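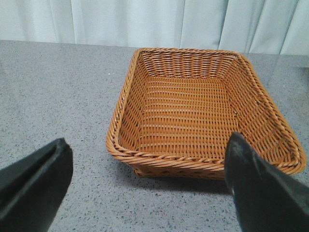 Two baskets and a whole lot of demos

Home Blog Projects About Contact

7 November 2019

Okay so I said back in April that I'd write something about the data collection work, and then I didn't, and now I have so much to say that I don't know where to start. Let's start with the number. 2,057! That's how many demos we have saved for the basket task as of this morning, and I drove a pretty embarrassing share of them myself.

If you're new to this blog, I work on a small project called Dhanial with Haris Tanoli, out of a room in Pilville that gets way too warm in the afternoon. We want an arm that can take a thing out of one basket and put it in another when you ask for it. Simple, right? My mother certainly thinks so. The way we teach it is by doing it ourselves, over and over, with me steering the arm and the wrist camera saving everything. Then Haris feeds it all to the model overnight and we see what comes out in the morning.

The first batch was 200 demos and I was so proud of it. The model trained on that batch was terrible. It would go to the same place over the basket every single time, no matter what was in there, and close the fingers on whatever it met. When Haris went back through my recordings he saw the problem in like ten minutes - I had been putting the target object in nearly the same spot each time, and I had no idea I was doing it. You think you're being random and you are SO not random.

So now we have a layout sheet. Haris wrote a little script that prints where the baskets go, which things go in, and which one I'm supposed to pick, and I have to follow it even when it gives me something annoying. It loves giving me something annoying. We do sets of 48 and then I get up and walk around the building, because my demos get noticeably sloppier after that (you can see it in the paths, they get all wobbly).

The other thing I had to unlearn was tidying up. I like a neat basket! But a neat basket is easy, and the model needs to see stuff lying on other stuff, so I make myself leave it messy.
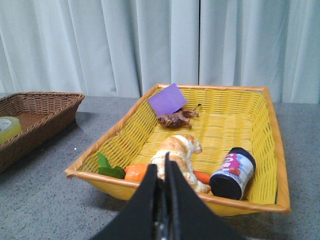 The carrot is my favorite thing to pick when it's out in the open and my least favorite when the bread is in its way. You have to choose whether to go for the bit that's sticking out or move the bread first, and we went back and forth on that for days. Haris wanted one rule so the data would be consistent. I wanted to do whatever felt natural. We ended up with go for the exposed part if there's room for the fingers, otherwise move the bread, and I write down which one I did.

We also keep the bad ones now. I used to delete a demo the second I fumbled it, and then I read a post by somebody at Homdale who said their recoveries were the most useful part of the whole set. So if I miss, I back off, try again, and it stays in with a note. There are 55 of those so far, and I'm trying not to fumble on purpose just to get the count up.

Next up is picking from spoken requests, which means I get to sit there saying "carrot" into a microphone like a weirdo. Haris has also been talking to the Zamitz people about borrowing their labeling tool, since ours is a spreadsheet and it crashed twice last week. I'll post the training curves once I've figured out how to make them readable. If you've done this kind of collecting and have a trick for keeping your wrist from aching, please leave it in the comments!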